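Nidlow Workroom: Cloth and Folding Table Checklist
April round. Checked by Muireann Cullinane. Comments left in as written.

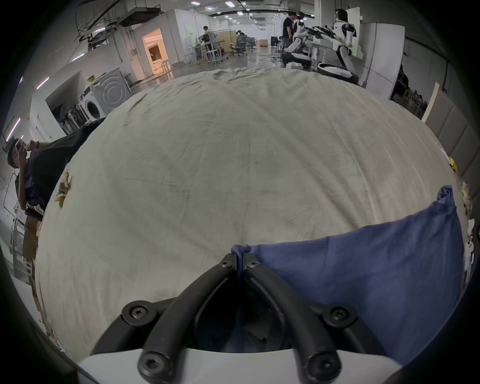 Gobnait Mac an tSaoi wants it noted before anything else that a blue cloth with a knot in one corner is a cloth awaiting a decision, and that she has been asking for the decision for two months. Noted, Gobnait. See item 6.

Marks used: OK, FIX, ASK. There is no mark for "fine, I suppose," although several of you have been using one.

TABLE AND COVER

1. Cover lies flat, corner to corner.
FIX. It creases. It creases along the length, it creases across, and at the far edge it gathers itself up as though it had somewhere to be. Pull it straight before folding starts. Ironing it in place was tried once, and the table has a mark to remember the occasion.

2. Cover does not hang low enough to catch a foot.
OK on the long side. ASK on the short side, where Oisín says it is fine and Oisín is also the one who tripped.

3. Nothing left on the cover except what is being folded.
FIX. Wrappers, scraps, small yellow things, other people's projects. The rule has been on the wall since the wall was painted. If you put it down, you own it until you pick it up again.

4. Table legs locked.
OK. Two of the catches are stiff. Use the heel of your hand and not the stapler.

CLOTHS

5. Hems sound, no loose thread longer than a finger.
OK for the blue ones. The white ones from Ochoa are shedding at one end and have gone in the mending bag. The mending bag is full. This is a separate checklist.

6. Corners open, no knots, no rolls, no twists.
FIX. A knotted corner dries last and folds badly, and a stack with one in the middle leans. Undo it by working the roll back toward the hem. Don't yank. Volkan Altıntaş asks whether a knot may be used to mark a cloth for rags. It may not. Rags are marked with a snip in the hem, as they have been through three supervisors and one flood.

7. Cloths sorted by color before folding.
OK, with a sigh. Pale blue and blue are different piles. I have been told that this is a matter of opinion, and I have made it a matter of shelving.

8. Picked up by the corner, shaken once, laid down with the hem away from you.
OK in most cases. Shaking it twice is allowed. Shaking it at a colleague is item 11.

9. Count on the shelf agrees with the book.
ASK. The book says 1,464. The shelf says 7 fewer. I counted twice and then had a biscuit and counted again. Sinéad thinks they are in the Proltus crates at the back, which is where Sinéad thinks everything is. She was right about the kettle, so we will look.

ROOM

10. Walkway clear on all sides of the table.
OK on the day. Coats go on hooks. There are enough hooks.

11. Conduct around the table.
OK, broadly. See item 8.

12. Shelf load under the limit on the label.
OK. The Stalta shelving is labeled 100 pounds a shelf, and damp cloth weighs more than you think. If a stack feels cool to the back of your hand, it goes back on the rail.

13. Light good enough to tell pale blue from white.
FIX. One tube is flickering over the sorting end. Replacement ordered, arrived, wrong length. Replacement for the replacement ordered.

COMMENTS ADDED AFTER THE ROUND

Volkan: I would like it recorded that I asked about the knots. I have not tied any.

Oisín: The short side of the cover is fine if you walk around it like a normal person.

Sinéad: Four of the missing ones were in the crates. I am saying nothing.

Muireann: Recorded, disputed, and thank you, in that order. That leaves three cloths, the tube and the mending bag. Please initial the sheet on the door before you go home.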